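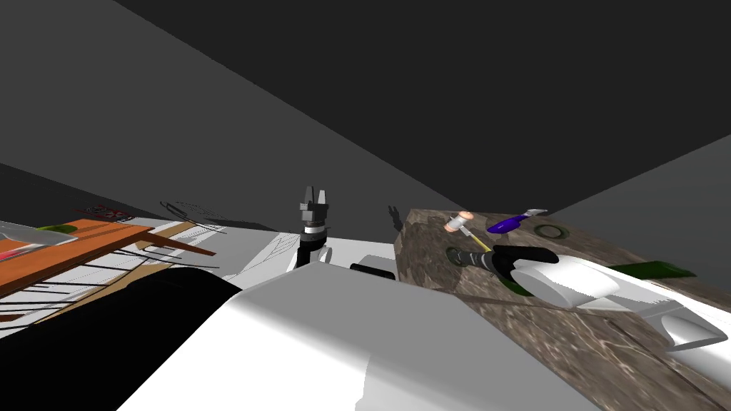

Right gripper closed on the hammer handle, stone counter, in the Carell simulator.

Setting up the hammer pickup for an open day

June
By the Umlow demo desk

These are the steps we use to run the two-arm pickup demo in Carell when visitors come through the Stullholm lab. The same steps work for a school visit or a single guest. You need a workstation with Carell installed, a second screen that faces the visitors, and one hand controller for each arm. Allow 33 minutes for setup the first time.

Before the doors open

1. Start the workstation and log in with the demo account. The regular lab accounts save every run to the shared drive, and by noon on an open day the drive is full.

2. Open Carell and load the scene called "counter and table." It has the stone countertop on the right and the orange wooden table on the left. Do not load the kitchen scene. It looks better on a big screen but it is slow with both arms active.

3. Check that the loose objects have loaded. On the counter you should find the hammer with the yellow handle, the purple-handled tool and the green rings. The gray tray belongs on the corner of the table. If an object is missing, reload the scene. Adding it by hand from the object menu puts it in at the wrong scale.

4. Set the episode limit to 300 seconds. The default is much shorter and will cut a beginner off halfway through a reach.

5. Turn off random placement. You can turn it back on later for visitors who have already had a turn.

Setting the view

The visitor screen takes its picture from the camera you select under View. The overhead camera is easy to understand but makes the grippers look flat, and people misjudge the height. We use a camera close to the robot's body, with the arms reaching away from it over the workspace. It is tilted quite a lot and shows a good deal of gray ceiling. You can level it with the roll slider, though the counter tends to slide out of view when you do.

Thin black lines may show below and around the table. We leave them alone during a demo. Changing the display settings while the scene is running has crashed Carell on us more than once.

Running the pickup

1. Put the left arm in its rest pose, gripper pointing up. Press and hold the rest button until the arm stops moving. Leave that controller on its stand so that visitors only have one arm to think about.

2. Give the visitor the right controller. Have them move it slowly from side to side and watch the screen before they try to pick anything up.

3. Ask them to bring the open gripper in over the hammer handle. Most people go for the head first. Let them try it. The head is wide and round, and the fingers usually slip off.

4. When the gripper is over the handle, have them lower it until the handle sits between the fingers. A green ring close to the handle can get caught under the gripper. It does no harm, but it can tilt the wrist. Back off and come in again from farther up the handle.

5. Close the gripper with a steady squeeze of the trigger. A quick squeeze can knock the hammer away.

6. Hold for 3 seconds, then lift straight up.

7. To finish, lower the hammer back to the counter and release. Visitors who want more can try the purple-handled tool. It is a harder grasp and the short blade end is easy to bump.

Press F5 between visitors to put everything back. Wait for the objects to settle before you hand over the controller.

If something goes wrong

The gripper closes but the hammer stays put. The fingers are too high. Open, lower a little, close again.

The arm stops and will not move. It has reached a joint limit. Press the rest button on that controller and start over from the rest pose.

The hammer falls off the counter. Press F5. Do not let visitors chase it across the floor, as the arm cannot reach that far and the line behind them gets long.

The arms bump each other. The left arm was not fully at rest. Reset both.

The visitor screen freezes and the workstation does not. Unplug the screen cable and plug it back in. If that fails, use help code 645 at the support desk and they will bring the spare.

What to tell visitors

Keep it short. The arms on the screen follow the hand controllers, and everything they touch is simulated. A person's runs on the demo account are deleted when you close Carell. People often ask whether the real robot can do the same thing. Send them to the Adugna table in the next room, where the staff can talk about hardware.

Small children can hold the controller with both hands. Adjust the hand speed down to the slowest setting for them and put it back afterward.

Closing down

Exit Carell from its own menu, log out of the demo account and put both controllers on the charger. The Monday group uses the same workstation, so set the episode limit back to the default before you leave.

Contact: Umlow demo desk, Stullholm | © Umlow | Back to top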